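Equipment Review: Sarness Height-Adjustable Work Table
Tillport Shared Workshops, Facilities Office
Reviewed by Dayana Palacios and Karim Nasr
Published Saturday, October 5, 2019

The Facilities Office reviews furniture before it is approved for purchase across the shared workshops. The present review concerns the Sarness work table, the larger of the two models offered by the maker. One table was bought at the list price of 2580 and placed in general use for 84 days. Staff were asked to report faults in writing and to use the table for their ordinary tasks.

Delivery and assembly

The table arrived in two cartons. The legs and crossbar were in the first, the top and hardware in the second. The printed instructions are clear until the final page, where the left and right brackets are labeled the wrong way around. Gualtiero Piras, who put the table together, had to remove and refit both. Assembly took 40 minutes including this correction. All tools needed were in the box, although the supplied hex key is short and hard on the hands.

Stability

At its lowest setting the table does not move when leaned on. At full height there is a slight sway from front to back, which most users noticed only when writing by hand. Staff doing fine work preferred to lower the top and sit. The leveling feet turn easily and held their position for the whole period, even on carpet.
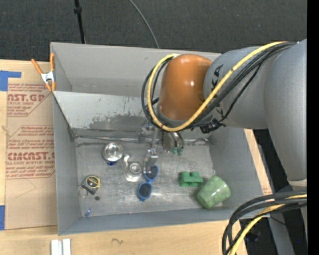 Can the top be refinished by the user?

Light sanding and a fresh coat of oil are permitted under the warranty, provided that the underside is left alone. The maker's care sheet asks that the oil be left overnight before the table is used again.

Surface wear

Marks from cups came out with a damp cloth if treated the same day. Two deeper scratches near the front edge remain. The corners are rounded and have not chipped. The front edge itself is rather sharp on the lower side, and Nathalie Landry reported that it catches on sleeves. We have passed this comment to the supplier.

Height adjustment

Adjustment is by hand crank. The action is smooth but slow, and the crank must be pulled out fully before it will engage. Users who share a table during the day may find this tiresome. The handle folds under the top when not in use and does not get in the way of the knees.

Comparison

The office previously approved the Cloketti bench, which costs less and is heavier. The Cloketti cannot be adjusted and its top is harder to clean. For rooms with a single fixed task it remains the better purchase. The Sarness is preferred where people of different heights work at the same table.

Decision

Approved for shared rooms. Not approved for the print room, where the sway at full height would be a problem. Orders should be sent to Tirta Menon before the end of November. Replacement cranks are stocked separately and do not need approval.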